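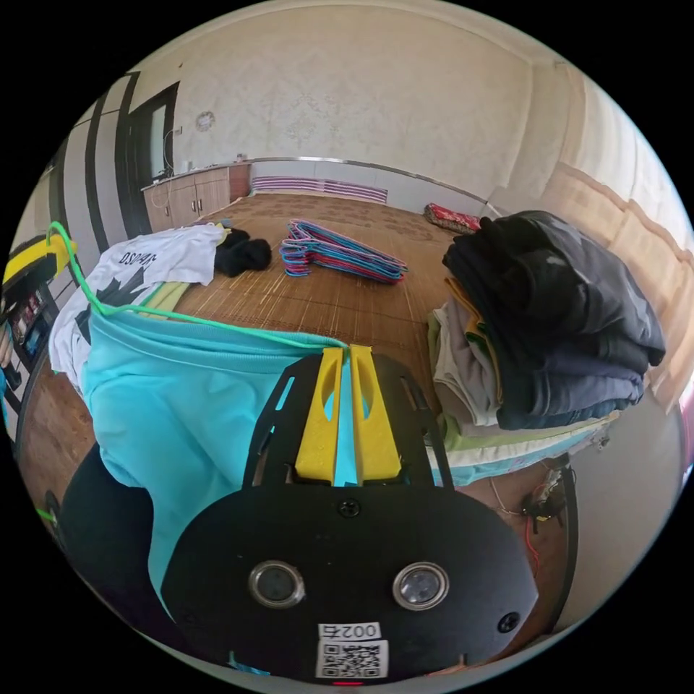

Avram Clothes Hanger, plastic. Pink, blue and purple, with one in bright green.

Avram Clothes Hanger
Lostolstead Household Supply
Home > Bedroom and Laundry > Hangers

Product summary

The Avram Clothes Hanger is a one-piece plastic hanger for shirts, T-shirts, light trousers and similar everyday clothing. It is supplied to households, student residences, guest houses and laundry rooms. The hanger is intended for indoor use in closets, in wardrobes and on open rails.

Hangers are sold in packs of 10. A carton holds 8 packs. Single hangers are not sold, but a pack may be ordered in one color or in mixed colors.

Colors

Pink, blue, purple, green and teal. Shades may differ slightly between production runs. Customers who need a close match across a large order are advised to place the whole order at one time and to state this in the comments field. Mixed packs are made up at the warehouse, and the number of each color in a mixed pack cannot be specified.

Suitable clothing

The hanger is suited to cotton and cotton-blend tops, school and work shirts, blouses, pajamas and lightweight dresses. It is not recommended for winter coats, wet blankets or leather. For these items please refer to the Presik Coat Hanger, which has a wider shoulder and a metal hook. Knitted sweaters should be stored folded, as knitwear may lengthen at the shoulders if it is left hanging for a season.
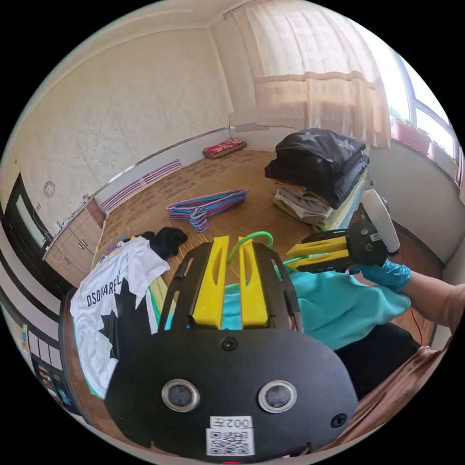 Printed T-shirts may be kept on the hanger or folded, according to the space available. When a shirt is placed on the hanger, the hook should be passed up through the body of the garment from the hem. Pulling the hanger in through the collar will stretch the neckband over time, and this kind of wear is not covered by the guarantee. Where shirts are folded, a large design on the chest is best left uppermost, as with the white DSQUARED T-shirt and its black maple leaf, so that the garment can be identified in a pile without being opened. Prints with glitter or raised lettering should not be pressed against each other in a tight stack. A sheet of plain tissue between them is sufficient.

Preparing a wardrobe

The following method is suggested when a full wardrobe is being sorted.

Remove all clothing from the rail and place the hangers together in one pile, apart from the clothing. A bed or a clean mat is suitable.

Divide the clothing into items to be hung and items to be folded. Stack the folded items with the heaviest at the bottom. Very tall stacks should be divided in two before they are moved.

Check each hanger for cracks at the base of the hook. Cracked hangers should be discarded.

Return the clothing to the rail with all hooks facing the same way.

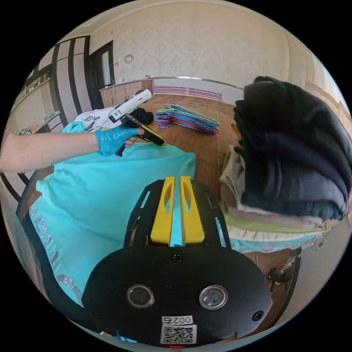 Hangers in pink, blue, purple, green and teal, laid flat in a pile. Folded clothing at right.

Storage of unused hangers

Unused hangers should be laid flat or kept on a spare length of rail. When they are heaped together the hooks tend to catch, and they should be separated by hand, one at a time, without force. The Zumitow Hanger Box, sold separately, holds two packs and fits on most closet shelves.

Hangers should be kept away from radiators and other sources of heat. Prolonged direct sunlight may cause the lighter colors to fade.

Care

Wipe with a damp cloth and mild soap. Dry before use. Do not clean in a dishwasher. Do not use bleach or solvent-based cleaners.

Safety

Hangers are not toys. Keep the packaging away from infants and young children. Do not hang the product from light fittings, electrical cords or sprinkler pipes.

Ordering and returns

Orders may be placed through the online catalog or by mail using the printed order form. Institutional accounts are invoiced at the end of each month. Unopened packs may be returned within 30 days of delivery. Opened packs are accepted only where the contents are faulty.

The guarantee period is two years from the date of purchase. Please retain the packing slip, which serves as proof of purchase.

Related items

Presik Coat Hanger
Zumitow Hanger Box
Avram Trouser Clip, pack of 10

Page last revised July 10, 2020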